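Teaching > Robot Handling > Handouts > Session 6: House rules for the bench

Session 6. House rules for the bench
Notes by Aino Suominen, Widton

Last session we did the law, or as much of it as can be done in a room with that heating. This one is about the smaller rules, the ones no inspector will ever ask you for and which cause most of the arguments. Bring your copy of the bench sheet. If you have lost it, Raed Nasrallah has spares and will sigh at you.

The sheet began as a single page at Gudaston. It grew to 146 separate rules, which everybody signed and which had no noticeable effect on anyone. We now use a short version. You are expected to know it.

1. Speed is part of the task

A task sheet without a speed on it is unfinished. "Load the rack" could mean almost anything, and the arm will do almost anything if you let it. 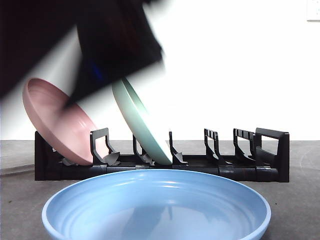 Speed limits are usually written for the free part of a move, when the arm is crossing open space and there is little to hit. The last stretch needs its own line on the sheet. Write down where the slow part starts, and measure it from the object, because the bench gets moved. A pink plate leaning in a slot with a blurred arm right at its rim is a good prompt for the question: which speed applies at that point, and who wrote it down? If the answer is "the default", you have not set a speed. Valtteri Hirvonen wrote "sensible" in the speed box for most of last September. Please use a number.

Note also that a plate standing in a rack is an obstacle for the next move as well as the result of the last one. Your sheet should say which slots may be full before a run starts and in what order they are filled. Starting at one end is dull and I recommend it.

2. People and hands

The rule is that no hand goes over the bench while the arm is enabled. Paused counts as enabled. So does "it's only waiting". If something has tipped over, stop the arm, say "stopped" out loud, wait for the other person to say it back, then reach. This feels silly for the first week and perfectly normal after that.

One person holds the stop button, and that person does nothing else. They do not take notes or drink tea. Swap every 2 hours at the very most – sooner if you catch them looking out of the window.

3. Before the first grasp

Check the view from the wrist with the fingers open and empty. Look at both fingertips for chips and wear, and compare them with the reference picture for your gripper. Look at the surface for crumbs and specks. Look at the light, too: a shadow lying between the fingers changes what the camera has to work with, and it will not be in the same place after lunch.
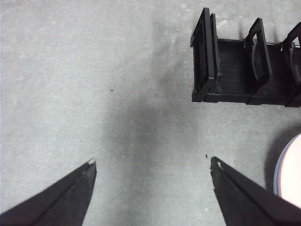 Fig. 2. Wrist view, nothing held. Note the shadow in the gap and the small notch near the tip of the right finger.

Anything you find goes in the log before you start. "Looks fine" is not an entry. Write which finger, which side, how near the tip. The Semwal log has 3,339 entries, and Qistina Ngau, who has read them all, reports that a depressing share consist of the word "ok".

4. Leaving the bench

Open the gripper, park the arm, then cut the power, in that order. Initial the sheet with your own initials.

For next time

Read the Busetti bench sheet (in the course folder) and mark every rule that could not be checked by a second person. Then rewrite two of them so that it could. Arvo Heiskanen will collect these at the start of the session, and he does not accept them by email.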